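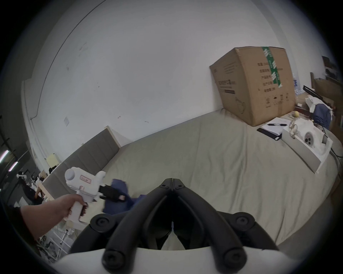
Ticket 2766, opened August 12, 2023. Category: label printing. Priority: whatever is one notch above "annoying." The Molard label printer at the packing bench skips every second label, and has done so since the update to the Suvarna print software. I send a job of 78 labels and get 39 printed, 39 blank, all neatly alternating, like a zebra with a grudge. In the meantime we are back to writing labels by hand, and the small pink one stuck to the side of the white tool shows how that is going: the marks are faint enough that it could be a part number or a grocery list. I would like the printer back, please.

Log, first reply from support
Thank you for contacting Drorkska Help. Please turn the printer off, wait, and turn it on again.

Log, my reply
Done. It now skips every second label with a fresh, rested look. I have also swapped the roll, cleaned the print head with the little alcohol pen, and reseated the cable at both ends. No change. The test page built into the printer (hold the feed button until it blinks twice) comes out perfect, so I suspect the software and would like to skip the part where we blame the roll.

Log, support
Please confirm the roll is a Stiletach roll of the correct size.

Log, my reply
It is a Stiletach roll of the correct size. It's the same box we were using before the update, when it was also the correct size.

Log, support
Please open Printer Preferences, then Media, and tell us the values for label height and gap.

Log, my reply
Label height says 86. Gap says 0. Under that there's a gray box marked "Sensor type" set to Continuous, which I can't click. Our labels have gaps between them. You can see daylight through them.

Log, support
The update resets the sensor type to Continuous on some models. To unlock the gray box:
Close Suvarna completely, including the icon by the clock.
Open Printer Preferences from the system settings, not from inside Suvarna.
Go to Media, click Restore Defaults, then set Sensor type to Gap.
Set the gap to match your roll and click Apply before OK. Clicking only OK does not save it.
Hold the feed button until it blinks once to recalibrate.

Log, my reply
I clicked only OK the first time, naturally, having read the steps in the order that suited me. Second try, with Apply: it spat out four blanks during calibration, thought about it, and then printed a run of 142 with no skips. The left margin has moved over a hair – I can live with that, but I'm noting it in case somebody else can't.

One more question before you close this. Will the next update set it back to Continuous?

Log, support
Possibly. A fix is planned for November. We suggest saving your settings as a profile under Media, Export.

Log, my reply
Exported, and saved in two places. You can close the ticket.

Status: Closed. Resolution code: User settings.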